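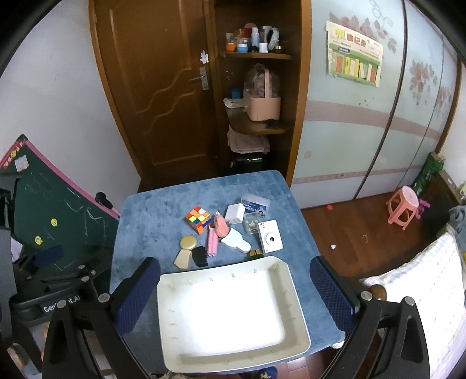
## About Kokham

Kokham is a small company that makes and repairs grippers for robots. We teach machines to pick up ordinary household things and put them where they belong, so most of our work happens at small tables, with trays and small objects.

We started in our family workshop in Gavby. Our first product was the Rewi, a two-finger gripper with soft pads. We sold 70 of them and we were very proud.

### The fault of December

Many customers ask us about this, so we prefer to write it on our own page.

In December a Rewi at a customer's site did not open when the stop button was pressed. It kept its grip for 6 seconds. A worker had two fingers between the pads. She was bruised and had no broken bone, but she was frightened, and she was right to be.

We found a mistake in our software. When the motor became too warm, the gripper waited for it to cool before it listened to any other command, also the stop command. We had tested the stop button 2000 times, always with a cool motor.

We asked all owners to switch off their Rewi the same day. We paid for the return of each unit and changed the controller in all of them.

### How we work now

- The stop button cuts the motor power directly. It does not pass through the software.
- A spring opens the fingers when there is no power.
- We do every stop test with a warm motor also.
- 2 people must sign before a gripper leaves our workshop.

Our newer model, the Jemier, was built with these rules from the first drawing. It closes more slowly than the Rewi, and some customers complain about this. We will not make it faster.

If your gripper behaves in a strange way, please unplug it first and write to us after.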